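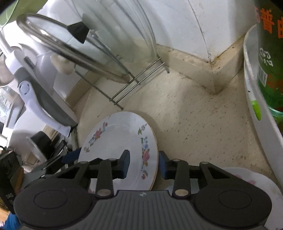 A robot that can't pick up a dinner plate has no business in a kitchen, one reader wrote after our last issue, and the manipulation group at Satley would like it known that they agree. They have spent since spring on plates.

Home | Issues | Lab Notes | Subscribe | Contact

Lab Notes
December
By the newsletter desk

The plate work began as a side question. The group teaches its arms from demonstrations recorded with a hand-held gripper, two fingers and a pad on each, worked by a person in an ordinary kitchen. The standard recipe says to collect as many demonstrations as you can stand and let the training sort it out. The group had 2607 of them and a policy that still went at a plate on its edge as if it were a soup can.

So they threw most of them away. The new method, which goes by Orham for reasons lost in a group chat, scores each demonstration by how much the person hesitated in the last moments before the fingers closed. Clean approaches stay. Dithering goes, with one exception: if the dithering ends in a visible change of angle, it is kept and counted double. People fixing a bad approach turn out to be better teachers than people who got it right while thinking about lunch.

That left 600 demonstrations. Trained on those, the arm failed 3 times in a test set of 17 upright plates it hadn't met before. The policy trained on everything failed on nine of the same 17, and on one of those it closed on thin air and carried the air carefully to the rack.

Before anyone orders a butler, the caveats. Seventeen plates is a small number of plates. All the tests were run in one kitchen, at Ullton, with one arm. Flat plates were left out, stacked plates were left out, and bowls are not discussed. The Kovács baseline, which everybody compares against, was run with its default settings, and its fans will say so – loudly, we expect.

The group's next job is to see whether the scoring still works with cups. A draft write-up is on the shared drive, along with the failure clips, which are the better read.

Last updated: December, 4:40 p.m.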